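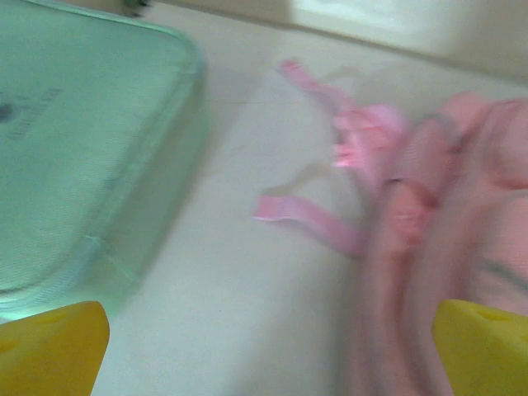
A green container and something pink on the table.

The Alteration

Seema Sisodia got off the bus at Jatitdale at ten past four with the wedding clothes in a suitcase and her own things in a grocery bag. The suitcase had cost more than the ticket. Her uncle Girish was waiting in the parking lot with the engine running.

"You're thin," he said.

"I'm the same."

"Your aunt will say you're thin, so be ready."

They drove past the Hajdu bakery, which had closed, and the feed store, which hadn't. He told her who had died. He told her the creek had come over the road in February and taken the mailbox, and that he had found it two fields down with the mail still in it, one letter from the county and a seed catalog. He had ordered tomatoes from the catalog.

Her mother's old sewing machine was in the back bedroom under a sheet. Seema had asked for it to be left alone and it had been. The needle in it was the one her mother had used last. She took it out and put it in the drawer, in a matchbox, and fitted a new one.

The wedding was Benjie Manalastas's, and he was marrying Vandana, and eleven years ago that would have mattered more. Vandana had called on a Tuesday night. She said the woman in Stonholm had cut the blouse wrong and wouldn't answer the phone, and that she knew it was a lot to ask.

"It's not a lot," Seema had said. "It's a blouse."

Vandana came over after supper. She had grown her hair out. She stood on the kitchen stool in her socks while Seema went around her with pins in her mouth, which meant that for a while neither of them had to talk. Girish went out to look at his tomatoes, though it was dark.

"He wanted to call you himself," Vandana said. "I told him I'd do it."

Seema took out the last pin. "Lift your arm."

"Are you angry?"

"Other arm."

The woman in Stonholm had taken in the left side too far and then tried to hide it with a second seam. There was enough cloth inside to let it out again, but the old stitch holes would show. Seema said so. She said she could run a line of thread over them, gold, and do the same on the right so it looked like it was meant.

"Will it take long?"

"I'll be up anyway."

Vandana got down from the stool. She looked at the doorframe, where the heights were marked in pencil. Hers was on there too, at 39 inches, next to Seema's. They had both been four. She put her finger on it.

"I was taller," she said.

"You were standing on a book."

Vandana laughed, and then she had to sit down, and Seema put the kettle on.

It was two in the morning when she finished the left side. Girish was up by then, or had never gone to bed. He brought her a piece of toast and sat on the edge of the mattress while she threaded the machine for the right.

"Your mother talked while she sewed," he said.

"I know. I remember."

"I don't mind if it's quiet. I'm only saying."

She lowered the foot onto the cloth. "Tell me about the mailbox again," she said, and he did.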